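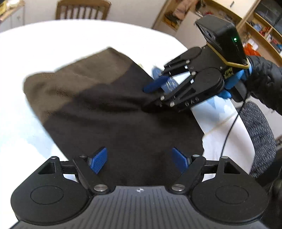 I have been meaning to write about soup for a while now, and what finally pushed me into it was the first cold morning of the fall, when I came downstairs in my socks, looked at the thermometer outside the kitchen window, and thought, well, there it is, soup season. (My family would tell you that I think this on any day below sixty degrees, and they would be right!)

I grew up in a house where soup was what you had when somebody was sick or when the money had to stretch until payday, and for a long time I carried around the idea that it wasn't a real supper. Then I moved to Gronham, into an apartment with a stove that had two working burners and an oven that ran so hot it blackened a pan of biscuits in the time it took me to answer the door. So I made soup. I made it all that first winter, and by the time the lilacs came out I had stopped thinking of it as making do.

The one I make most is white bean with greens. I start the beans the night before in the big blue bowl, covered with more water than seems necessary, and I put a good spoonful of salt in the soaking water. My grandmother would have been horrified by the salt. She believed to the end of her days that it kept beans hard, and I believed it too, right up until I ran out of patience and tried it both ways. The salted ones came out creamier, with fewer split skins, and I have never gone back, though I still feel a little guilty every time I reach for the box.

In the morning I drain them and get an onion going in olive oil, low and slow, with the lid half on. I used to rush this part. If I could go back and give my younger self some kitchen advice it would be to turn the heat down and go fold the towels or something. Then 4 cloves of garlic, a carrot cut small, a rib of celery if there's one in the drawer that still has some life in it, and the beans, and enough water to cover everything by a couple of inches. A bay leaf. The heel of the Parmesan, if I've remembered to save it in the freezer. After that it simmers until it's done, and I'm sorry, but I can't be more exact than that. Old beans take forever. I once had a bag from the very back of the pantry that was still crunchy at bedtime, and we had scrambled eggs.

I buy my beans at Chávez, the little grocery by the bus stop, where they come out of big bins with a scoop and there's enough turnover that they're never stale. They also have the best kale in town once the frost has been at it, dark and curly and much sweeter than the summer kind. I strip the leaves off the stems and stir them in for the last 15 minutes, along with a squeeze of lemon right at the end. Please don't skip the lemon! I have served this soup without it, and everybody was very polite.

Now, bread. I wish I could say that I bake my own, and every November I announce that this will be the winter I learn, and I get as far as buying the flour. What I do instead is take a day-old loaf, slice it thick, rub it with a cut clove of garlic, and toast it in a skillet with more butter than I'd like to put in writing. You can lay a slice in the bottom of the bowl and ladle the soup over, which was how a neighbor served it to me years ago, and it goes soft and silky underneath while the edges stay a bit chewy. My husband prefers his on the side for dunking. We have agreed to disagree.

It keeps 3 days in the refrigerator and is better on the second. It thickens up so much overnight that you'll want to loosen it with water, and then taste it again for salt. I freeze it in old yogurt tubs, which I never label, so that lunch in our house is sometimes a surprise. Last week I thawed what I was sure was bean soup and it was applesauce.

Next up I want to try a squash soup with the two lumpy green ones sitting on my porch steps. I don't know what kind they are. They came up on their own out of the compost heap, and they've got skins like tree bark, so it may take me until Thanksgiving just to get one open. If you've grown something similar and it turned out to be good eating, leave me a note in the comments, and tell me what you put in it. I've got plenty of nutmeg.

This site uses cookies to remember your preferences. By continuing to browse, you accept our use of cookies.

Contact | © 2026 All rights reserved | Back to top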